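Sadamholm Family Baking Recipes: README

Version note: Tuesday, April 21, 2020
Maintained by Inese Zariņš

What is in this collection

This is a collection of home baking recipes, written out as plain text files so that anyone can read them, search them or put them in their own program. There are 200 recipes. Most of them are small things to bake with children on a weekend: biscuits, buns, scones, flat cakes, one gingerbread that takes two days. I began it for the families in the Sadamholm baking circle, and later other people asked for a copy.
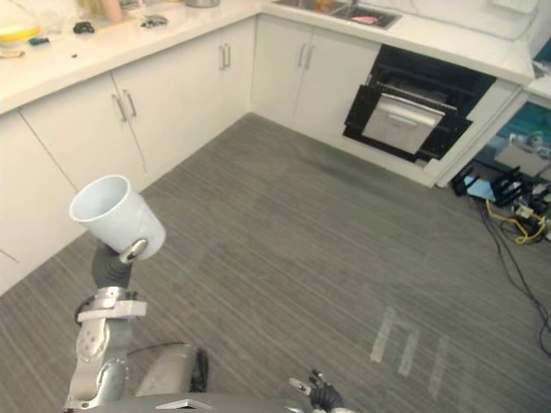
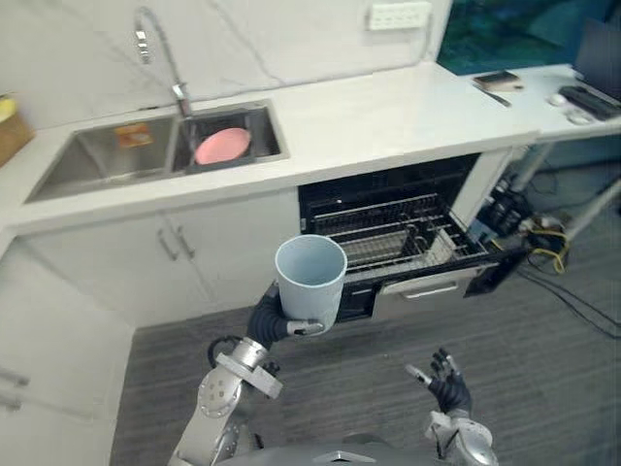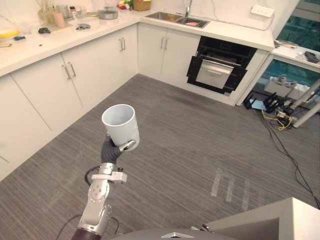

All recipes are in English. Many were told to me in Latvian or written on cards in a mixture of languages, and I translated them myself. If a sentence sounds strange, please write to me and I will correct it. I would like the spelling to stay with colour, flavour and litre, so please do not change these.

How the files are arranged

Each recipe is one text file. The file name is the name of the recipe in small letters with a hyphen between words, for example honey-rye-biscuits.txt. The files are sorted into 13 folders by kind. The largest folder is biscuits and the smallest is steamed puddings, which has only two recipes, both from the same aunt.

In the main folder there is also a table called index.csv, where every recipe has one line. If you only want to find all recipes without egg, the table is enough and you do not need to open the files.

Fields in each recipe

title: The name as the family says it. If there is a name in another language it comes after a comma.

source: The first name of the person who gave it, or the word "card" if it was copied from a card without a name.

yield: How many pieces, or the size of the tin. Some families only wrote "one tray", and I left it so.

ingredients: One ingredient on each line, first the amount, then the unit, then the name. Weights are in grams and liquids in millilitres. Spoons are level spoons.

oven: Temperature in Celsius for an oven without fan. The value is empty when the recipe is not baked.

steps: Numbered, with a new line for each step.

child_steps: The numbers of the steps which a child of four or five years can do with an adult beside them. Cutting with a knife and everything at the oven are never in this field.

allergens: Wheat, egg, milk, nuts, sesame or soy. Please read the section about allergens before you trust this field.

notes: Anything the family wanted to add. These are my favourite part. One note says only "not as good in the new oven".

About cups and other measures

The measure which gave me the most work was the cup. On the old cards a cup can be the metric cup of 250 ml, or the coffee cup of the grandmother, which was smaller and is now broken. Where the family could tell me which cup it was, I changed the amount to grams or millilitres. In 37 recipes nobody could say. There I used 250 ml and wrote "cup guessed" in the notes. If your dough comes out too dry or too soft with one of these, change the flour first and leave the sugar as it is.

Tablespoons are counted as 15 ml in the whole collection. Australian readers should be careful with this, as a tablespoon bought in Australia is often 20 ml. For butter it does not matter much. For baking powder it does.

Butter is salted butter unless the line says otherwise. Cream means cream for whipping. Sour milk can be replaced by buttermilk, or by ordinary milk with a spoon of lemon juice left to stand for ten minutes.

Which recipes are tested

The field tested in the table has three possible values. "Yes" means that I or somebody from the circle baked it from the text file, without looking at the card. "Old" means the family bakes it regularly but not from this text. "No" means it was only copied. Please do not begin with a "no" recipe if you have six children waiting at the table.

The oven times come from very different ovens. I ask you to look at the colour and not only at the clock. My own oven is hot at the back on the left side, and I turn the tray halfway.

Allergens

I filled in this field by reading the ingredients. I am a home baker and have no training in this. Chocolate, sprinkles and margarine can contain milk or soy depending on the packet, and a recipe file cannot know which packet you buy. Where such an ingredient is used, the field has a question mark after the allergen. For a child with a serious allergy you must check every packet yourself.

Known problems

The plum cake called Ojo appears two times, once under cakes and once under tray bakes. The amounts of sugar are different and both families say theirs is right, so I keep both.

The file premon-rolls.txt has no resting time for the dough. I have asked. Until I have an answer, one hour in a warm place has worked for me.

In the Surkley shortbread the flour is 625 g, and it looks like a mistake for one tray. It is correct, the tray is very big. Halve everything for a normal one.

Some letters with marks above them are lost if you open index.csv in an older spreadsheet program. Choose UTF-8 when the program asks you.

What changed in this version

The steamed puddings got their own folder. Temperatures which were in Fahrenheit until March are now in Celsius. The field child_steps was added to all the biscuits and most of the buns. Cakes are not finished.

Using and sharing

You may copy, print and change the recipes for your home, your school or your club. If you put them on a website, please keep the source line, as some of the givers are old and happy to see their name. I ask you not to sell them.

To add a recipe, copy the file template.txt, fill in what you know and send it to me by email. Leave empty what you do not know. A photo of the card is also fine, if the writing can be read, but then please be patient, I type them in the evenings.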